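Avik Table Service and Bin Set
Sold by Radonjić Catering Supply, Posville

The Avik set brings together plain white serving pieces, a black rectangular tray and a group of plastic bins for clearing and sorting. It suits noodle bars, small cafés and community kitchens that want one style of dish across the whole counter. All pieces are sold singly or by the carton.
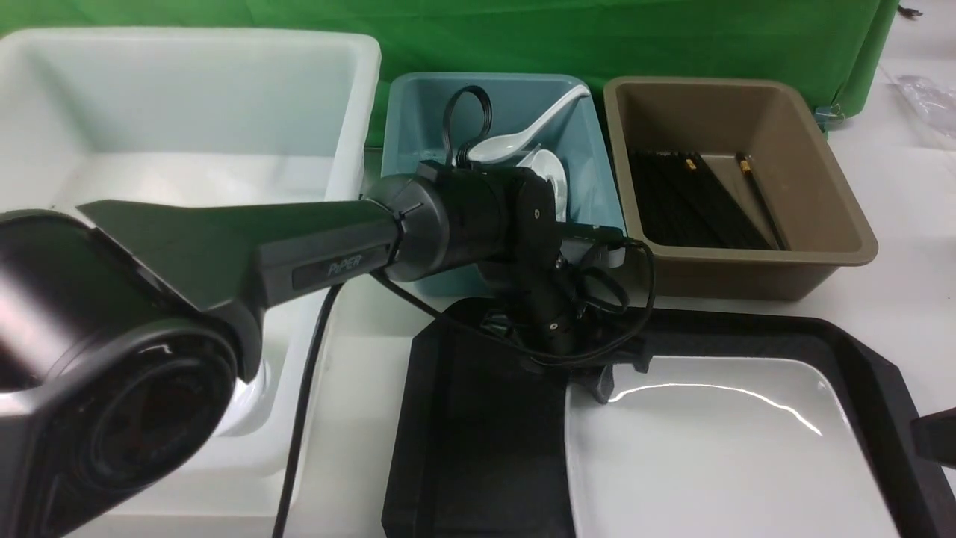 Bins come in white, light blue and taupe. The white is the largest of the colours and has thick rounded rims. Most customers keep one colour for dishes and another for spoons and chopsticks, so staff can see at a glance where things go. Bins should be emptied before they are moved, as stacked dishes will shift and chip.

The dishes are square with rounded corners. The small dish is the right size for dipping sauce or pickles and will hold a soup spoon laid across it between courses. The larger bowl is deeper and takes a single serve of rice or soup. Both fit on the black tray. The rectangular platter is larger and sits in a large black tray frame of its own.
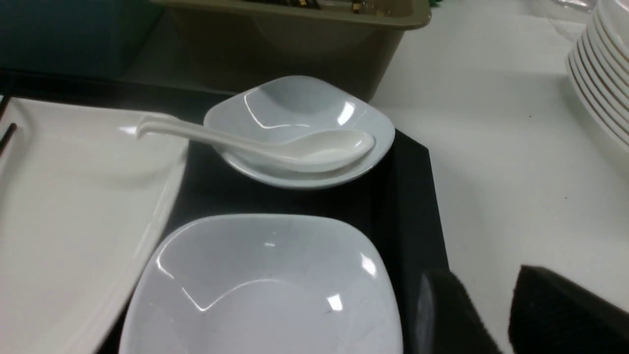 Spoons are the flat-bottomed style in white ceramic. Dark brown chopsticks are ordered separately. White glaze will pick up grey marks from metal cutlery over time. A paste of bicarb soda and water on a soft cloth removes most of them. Don't use steel wool.

Ordering
Small dish: carton of 39
Spoon: carton of 800, or by the piece
Bins: packs of 4, one colour per pack
Tray: sold singly

We hold over 4000 pieces at the Posville warehouse, and cartons in stock can be picked up the next business day. Taupe bins sold out in August and are back on the shelf. The Druken range has a different rim and its lids won't fit Avik bins, so please check which one you have before ordering spares.

Breakages in transit must be reported within a week of delivery. Keep the carton and all packing until the claim is settled.

Page updated 2nd December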